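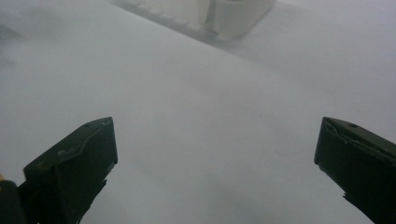
Recording grasp demonstrations with a hand-held gripper

If you want a policy that picks things up, sooner or later you have to sit down and pick things up yourself, a lot of times, with a gripper in your hand. I love this part of the work! You learn more about your task in one afternoon of recording than in a week of reading training curves. What follows is the routine we use at Pekmont for simple tabletop tasks, and it should carry over to most hand-held tools with a camera looking down past the fingers.

What you need

A hand-held gripper with its camera mounted and calibrated
A clear tabletop with steady light
One container as the target for placing
10 to 12 small objects
A laptop running your recorder (ours is called Hirura, but any recorder that saves video and gripper width together will do)
A notebook. Paper is fine.

Step 1: Write the task down first

One sentence, before you touch the tool. Ours for the first set was "Pick up the object and put it in the container." Then write down where an episode starts and where it ends. We start with the fingers open and nothing between them, and we end with the fingers open again and the hand pulled back. If two people are recording, have both of them read the sentence aloud and act it out once without recording. You'll be surprised how differently two people put a bottle cap in a box.

Step 2: Set the table

Decide early whether you want a plain surface or a busy one. A pale surface under dark fingers gives you crisp finger edges, and that makes it easy to check the opening by eye later on. The catch is that white objects on a white table can get very faint, especially toward the far side of the view, where things also tend to go soft. If your container is white too, look at it through the camera before you commit. Can you tell where its rim is? If you can't, add a second lamp from the side so it throws a bit of shadow, or swap the container.

Lock the exposure and white balance now. Auto exposure will drift as your dark fingers move closer to the table, and you'll get brightness changes that line up neatly with grasping. A model is very happy to learn that.

Step 3: Check the fingers

Open the gripper all the way and look at the live view. Both fingertips should be visible and should sit at matching heights. If one is higher, the camera has probably rotated in its mount, so loosen it, straighten it and redo the calibration. Close and open slowly five times while you watch the width reading. It should come back to the same values every time.

Scuffs and scratches on the fingers are normal and I leave them alone. What I don't do is change fingers halfway through a set. If you have to, start a new session and say so in the notes.

Step 4: Warm up, then record

Do 3 throwaway episodes. Your hand is always too fast at first.

Then go. Start recording, hold still for one full second, approach, pause very briefly, close, lift, move, open, back away, stop. Keep your other hand out of the view. Try to move at a speed the robot arm could follow — if your wrist does something the arm can't reach, that episode is no use to you no matter how pretty it looks.

Between episodes, move both the object and the container. Turn the container at an angle sometimes. Let it sit partly outside the starting view sometimes, too, so the policy sees what it's like to go looking for it. I like to change the starting height of my hand as well, and it's easy to forget that one.

Step 5: Keep the good mistakes

When you miss a grasp and recover smoothly, keep the episode and tag it "recovery." These are gold! When you drop something on the floor or stop to scratch your nose, delete it on the spot. Don't leave it for later. Iveta Procházka taught me to do this with a foot pedal, and I've never gone back to reaching for the keyboard.

Step 6: Review before you pack up

Watch every tenth episode at double speed. You're looking for a blocked lens, a width signal that has frozen, and starts where the fingers aren't fully open. Then line up the first images of all your episodes in a grid. If they look nearly identical, you haven't moved things enough, and it's much nicer to find out while the table is still set up.

Our first full set came to 704 episodes after cleanup, and we stopped every Friday to do the grid check on the whole week. Back up the raw files before you convert anything, and put the task sentence from step 1 in the same folder.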